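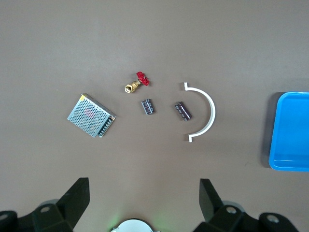
Bancada de ensaio de garras: fonte de alimentação, válvula de latão, condensadores e tabuleiro azul.

Quem somos

A Prolov é um laboratório independente de ensaio e comparação de equipamento de automação. Trabalhamos com garras, braços, câmaras e controladores, e prestamos serviço a fabricantes, integradores e unidades industriais que precisam de escolher equipamento com base em dados medidos em condições próximas das suas.

A empresa foi fundada por Brigitta Riedl e Alois Baumgartner, ambos com percurso na montagem de quadros elétricos. Os primeiros ensaios decorreram numa sala cedida pela oficina Hollenstein, com 2 braços em segunda mão e um conjunto de peças recolhidas no armazém. Mantemos com a Hollenstein uma relação de trabalho regular, e é lá que ainda mandamos maquinar os dedos de garra destinados a ensaios especiais.

O que fazemos

A nossa atividade principal é o ensaio comparativo de garras. O cliente indica as peças que pretende manipular, o ritmo de trabalho e as restrições de espaço. A partir desses elementos, a equipa técnica define um protocolo, seleciona os modelos a comparar e executa as séries de preensão. Cada modelo passa pelas mesmas peças, nas mesmas posições de partida e com o mesmo controlador, salvo quando o próprio controlador é objeto do ensaio.

Os componentes utilizados são artigos correntes da indústria. Uma caixa metálica perfurada, um corpo de válvula com volante e um condensador cilíndrico deitado colocam dificuldades muito diferentes a dois dedos planos, e uma garra adequada à primeira pode revelar-se insuficiente para o último. O nosso acervo de referência reúne mais de 500 peças, catalogadas por massa, forma, rigidez e acabamento de superfície. Quando o cliente o solicita, incorporamos peças suas no ensaio e devolvemo-las com o relatório.

Realizamos também a avaliação de câmaras de pulso, com particular atenção ao campo de visão útil quando os dedos estão abertos, à leitura de superfícies metálicas refletoras e ao comportamento com peças escuras. Estes ensaios são conduzidos com iluminação uniforme e repetidos com luz lateral — a experiência mostrou-nos que muitas falhas de localização só surgem na segunda condição.

Na área dos controladores, comparamos tempos de resposta, estabilidade da comunicação e facilidade de integração com braços de fabricantes distintos. O software de registo, denominado Noteo, foi desenvolvido internamente e guarda, para cada tentativa, a abertura da garra, a força pedida, a posição do braço e o resultado observado.

Como trabalhamos

Um ensaio comparativo normal compreende 2,000 tentativas de preensão por modelo, distribuídas por 8 grupos de peças. As tentativas falhadas são registadas com o mesmo pormenor que as restantes e constam sempre do relatório, acompanhadas da respetiva classificação: escorregamento, colisão, erro de localização ou queda durante o transporte.

Os protocolos são entregues ao cliente antes do início dos trabalhos e não sofrem alterações depois de aprovados. Caso seja necessário corrigir um parâmetro, a série é interrompida e repetida desde a primeira tentativa. Os dados em bruto pertencem ao cliente, que os recebe em formato aberto.

A Prolov não vende equipamento nem aceita comissões de fabricantes. Os modelos ensaiados são adquiridos, alugados ou cedidos por empréstimo, e a origem de cada um é indicada na primeira página do relatório.

A equipa

Brigitta Riedl — direção-geral e relação com clientes
Alois Baumgartner — direção técnica
Marlies Plattner — ensaios de garras e conceção de dedos
Luzius Gruber — câmaras, calibração e iluminação
Benedikt Trummer — controladores e desenvolvimento do Noteo

A Prolov recebe ainda estagiários de cursos superiores de mecatrónica e eletrotecnia. Os estágios têm início em setembro e incluem a participação em, pelo menos, um ensaio completo, da definição do protocolo à redação do relatório. O acompanhamento está a cargo de Marlies Plattner.

O projeto Pander

Além do trabalho por encomenda, desenvolvemos o projeto Pander, dedicado à manipulação de conjuntos mistos de componentes elétricos e hidráulicos. O objetivo é estabelecer um procedimento de comparação que possa ser reproduzido por outras entidades com meios modestos: uma mesa, um braço, uma câmara e uma lista de peças fáceis de obter. A descrição do procedimento e as fichas das peças são facultadas a pedido. A próxima revisão está prevista para dezembro e incluirá dedos de geometria variável.

Visitas e contacto

As instalações podem ser visitadas mediante marcação prévia, entre as 9h00 e as 16h30. Durante a execução de ensaios confidenciais, o acesso à sala principal é reservado à equipa e ao cliente em causa. Os pedidos de orçamento devem indicar o tipo de peça, as dimensões aproximadas, a cadência pretendida e, se já estiver escolhido, o modelo do braço.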